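Skitlow gets a $384 wedding, but read the list first

8 September 2023

Couples who want to get married in Skitlow without spending a year's savings have a new option this fall. Nenon, the booking company that took over the events calendar at the old meeting house in May, is selling what it calls a complete wedding for $384.

Complete is a big word. The package, which went on sale this week, covers two hours in the main room, chairs for up to 20 guests, a signing table and a person to unlock the door. It doesn't cover an officiant. It doesn't cover the marriage license, music, flowers, food or drink, and the heat is listed as an extra from the first week of November on.

The company says 169 couples have already "expressed interest." Asked what that means, a spokesperson said it was the number of people who had entered an email address on the website to see the price. The price could not be seen without entering an email address until Thursday morning, when it was moved to the front page. Nenon would not say how many of the 169 have paid a deposit. 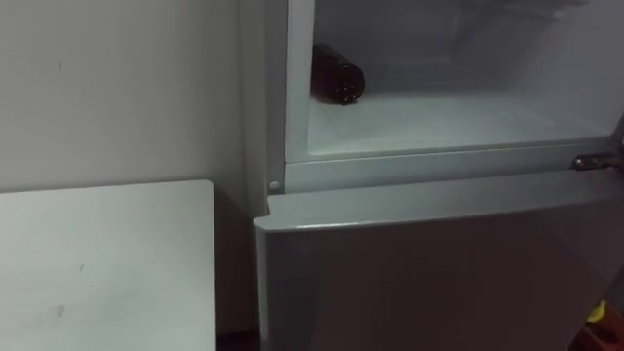

A dark glass bottle on its side in an open freezer compartment.

Drinks are where the sums start to look different. Couples may bring their own bottles, but each one opened in the building carries a serving fee, and guests are not allowed to pour for themselves. Nenon's own server has to be hired for that, with a two-hour minimum. The fee appears on the fourth page of the terms, under "Hospitality." The server appears on the sixth.

Two couples who had looked at the package told us they had worked out their own totals. One came to a little more than twice the advertised price with no food at all. The other gave up when they got to the section on candles – real ones are banned, battery ones have to be rented from the company – and are now planning to sign their papers at the county office and have lunch afterward.

Nenon says the comparison is unfair. In a written reply it said that traditional packages in the area "bundle services many modern couples don't want," and that customers "should be free to build the day that reflects their story." That may be so. It is also how airlines explained the baggage fee.

The meeting house itself is not in dispute. It dates from 1772, the main room has good light in the afternoon, and generations of Skitlow families have been married in it. Before May the town handled the bookings, and residents paid a flat fee that included the kitchen. The kitchen is now a separate rental. So is the small side room where wedding parties used to change and leave their coats. 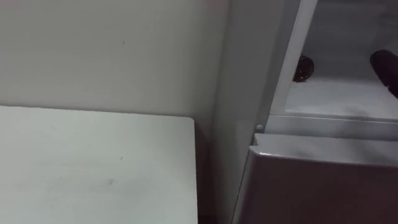

Town officials defended the contract on the grounds that the building was losing money and the roof needs work. They did not have a figure for what the town will receive from each $384 booking, and said the split with Nenon was still "being finalized," four months after the company started taking reservations. The contract was due to be posted on the town website over the summer. As of Thursday the link led to a blank page.

Local businesses are split. Vigfúsdóttir, the dress and alterations shop across from the green, has agreed to be listed as a preferred supplier and expects some extra work from it. The shop said it paid nothing to be included this year. Suppliers have been told there will be an annual listing fee starting next year, amount to be announced. A florist in the same block turned the offer down and said customers had always managed to find the door without help.
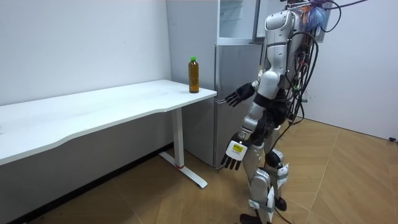
A humanoid robot turned toward a white desk, black cables hanging from its back.

There is also the question of Wesis, 12 minutes up the road, where the town hall still rents its upstairs room to engaged couples from anywhere in the county. The room is plainer and the parking is worse. But the rate includes the tables, the kitchen and the heat, and it fits on one sheet of paper. The clerk's office there said calls from Skitlow had picked up since the spring, though it keeps no count of them.

Nenon plans to hold an open house at the meeting house later this month for couples who want to see the room before they book. Admission is free. Registration is required, and the form asks for an email address, a phone number, a wedding date and a budget. The budget box can't be left empty.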